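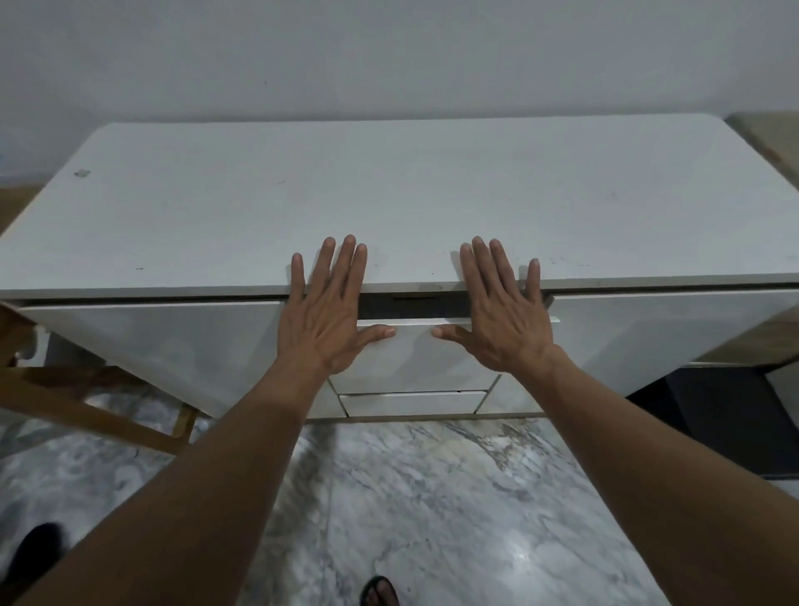

Automation at work, people are now "the recording crew"??

Posted in: Work & Jobs > Furniture and fit-out

Husness

Ok quick one, on my break. I'm in a furniture test shop. We used to do the drawer and door checks by hand, open, close, push, write it down, next one. Since October the company is bringing in Lallalel (robot arms plus software) and half of us got moved to doing the same moves slowly so the system can learn from them. Open the drawer. Push it shut, both palms flat. Again. 100 times a shift on the same cabinet if you get the short list.

Pay is the same. Hours are the same. But my job title still says tester and I don't test anything now, I don't write up faults, don't sign off. Boss says its temporary and the arms take over the drawer cycles after that. Then what happens to me?

Anyone been thru this? What should I be asking for? Also my wrists are killing me by 3 pm.

Pramanik

Went thru it, different plant, packing side. Things I wish I'd done in week one:

Get the new duties in writing. Even an email. If the title doesn't match what you do all day, that bites you later when they re-grade everybody.

Ask who signs off on faults once the arms are running. Somebody has to. An arm will push a drawer till it meets resistance and log it closed, and a person looks and sees there's still a gap along the top. That's your old job and it doesnt go away, it gets smaller. We had 7 people on it before and two after. The two were the ones who had asked early. Not saying that's fair.

Ask for training on the software side. Not coding, just reviewing the logs and flagging bad runs. Took me a few weeks to get decent at it and I like it better than packing, mostly. Its a lot of sitting. I miss talking to people on the line, the new area is quiet and everyone has a screen.

Wrists: report it NOW, in writing, even if it's mild. Ask to rotate. Pushing with flat hands and bent wrists over and over is exactly the kind of thing they have to look at. We got switched every 30 min after enough of us complained.

Stela

robots always win, start looking for another job. my uncle's place did the same thing and he left

Husness

Thanks Pramanik, sending the email tonight. Didnt think about the sign off part at all. Rotation I'll ask for tomorrow, there's other stations doing doors and chairs so should be possible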